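Section 4 -- Running the living room demo (Open Day set-up guide, Tramar two-arm station)

Read this before the doors open. Section 3 covers power-up and the safety stop, don't skip it. If you were on the desk in July you ran the older build and the menu has moved, so read it anyway.

4.1 Before visitors come in

1. Log in at the Pulavberg station with the demo account. Not your own.
2. Open Ernier, pick the room list, load Living Room. Takes a while the first time. Leave it.
3. Check the build number bottom left -- should say 3044. Anything else, stop and find the lab desk.
4. Big screen to mirror, small screen to operator. They swap themselves after a restart, so look at both.
5. Sound off. The fan noise is enough.

Note: the room is simulated, all of it. Visitors ask. Say so early and they watch the arms instead of looking round for the sofa.

4.2 Starting the arms

1. Put both hand controllers in the cradle, wait for the tone.
2. Pick up left first, then right. Other way round and the arms come up crossed.
3. Hold still until the operator screen says READY.
4. Bring both hands in over the coffee table, slow. Keep the elbows low.
5. Right hand does the work with the red and white object. Left hand stays near the middle of the table and out of the way.

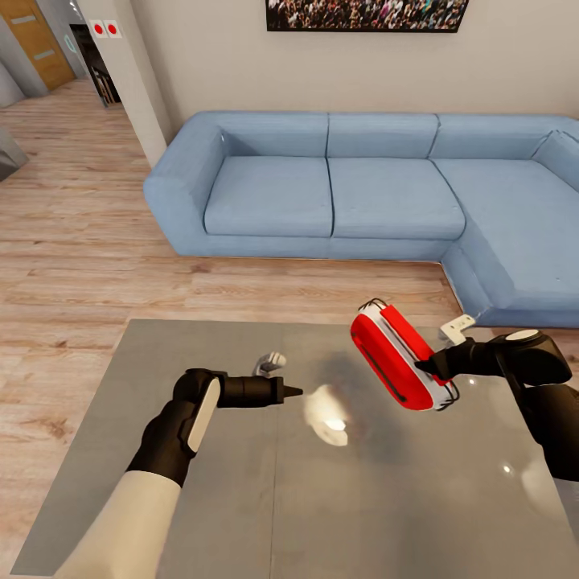
6. Grip is the back trigger. Half pull to close, full pull to lock. Visitors always full pull -- let them, it does no harm in the simulator.
7. To let go, release the trigger all the way, count to three, then lift. Lifting early drags the object.

CAUTION: Do not let anyone walk behind the operator chair while the controllers are live. The cable is on the floor there and the tape doesnt hold.

CAUTION: Real arms in the next bay must be OFF at the wall while this station is running. Same controllers, same channel. Check it yourself.

4.3 Letting a visitor drive

1. One visitor at a time. Children need an adult next to the chair.
2. Strap on, both wrists.
3. Give them a minute just moving. No task yet.
4. Then the task: hold the object over the table, turn it, put it down again. Thats the whole demo.
5. Talk them through it from the side. Don't take hold of their hands.
6. Four minutes each when there's a queue. Sunday afternoon there will be a queue.

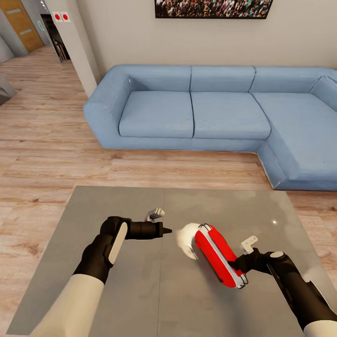

Note: people reach too far. The arms stop at the limit and the picture shakes a bit, then they think they broke it. Tell them to pull back toward their chest and it clears.

Note: if a hand drifts with nobody touching it, the controller is too close to the metal rail. Move the chair, not the rail.

4.4 Reset between visitors

1. Controllers back in the cradle. Wait for the tone again.
2. Press R on the operator keyboard. Once. Twice reloads the whole room and you loose two minutes.
3. Wait for the arms to clear the view.
4. Check the object before you call the next person.

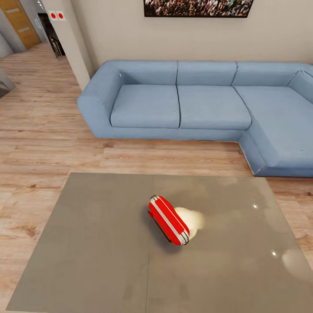 The check is quick but do it every time. Look at the operator screen, not the big one, the big one lags. Red object near the center of the table, lying at a slant, is fine to start from, it does not have to be square to the edge. Don't mistake the bright patch right beside it for a fault, that is glare on the tabletop and it stays. If the object is on the floor or halfway through the table, press R again and wait. Still wrong, reload the room from the list.

4.5 Log and handouts

1. Tick one box on the Říha sheet per visitor. Names not needed.
2. Write down any freeze, with the time. "Froze" on its own is no use to the lab.
3. Handouts are in the box under the desk, over 200 of them. One per family please.

4.6 Shutting down

1. Last visitor off by 4:30.
2. Controllers in cradle, close Ernier from the menu -- not with the power button.
3. Wipe the straps and the trigger grips.
4. Chargers on. Both lights orange before you leave.

Real arms stay off until the lab desk signs the sheet. Wall switch tag is on the hook by the door.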